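Crush the Bottle, Keep the Cap

The usual advice on household plastic stops at the bin. Rinse, sort, drop it in. What shape the bottle should be in when it goes in is treated as a matter of taste, and I think that is a mistake. Volume is the only quantity that matters between the kitchen and the curb, and an uncrushed bottle is nearly all volume.

Take the ordinary 500 ml water bottle. The plastic in it weighs very little. The rest is air, and the air is what fills the bag. I kept a tally through April with a bin of fixed size and the same liner throughout. Flattening let me go 10 days between bag changes, where whole bottles had forced a change well before that. The bag was no harder to carry.

The objection I hear most often comes from people who know sorting lines. Nhung Bùi, who ran the collection room in my old building, argued that a flat bottle behaves like paper on a belt and may end up in the wrong stream. She had a point, and where the local program asks for whole bottles, the local program wins. Our hauler, Pelupessy, accepts either form. Its leaflet asks only that bottles be empty and that caps be left on.

The cap rule affects the method. A sealed bottle resists crushing, and one crushed with the cap off springs partly back. The sequence that works is to loosen the cap, lay the bottle on its side on a hard floor, press from the base toward the neck, and tighten the cap before letting go. The seal keeps air from returning. Tile is a better surface than carpet, which absorbs part of the load and hides drips. 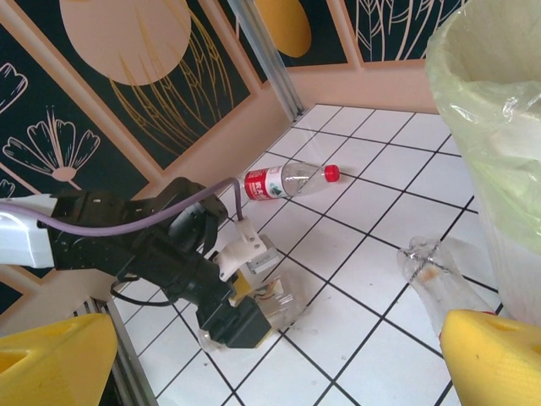
Residue is a separate problem. Water bottles need no rinse. Anything that held tea, juice or milk does, and it should be rinsed before it is flattened, as folds trap liquid where no tap will reach it.

I have tried two wall-mounted crushers, a Jurkis and a Hameo. Both work. Neither is faster than a shoe, and both take up wall space that I would sooner give to a shelf. A larger bin is the other common purchase, and it only postpones the bag change while occupying more floor every day of the year.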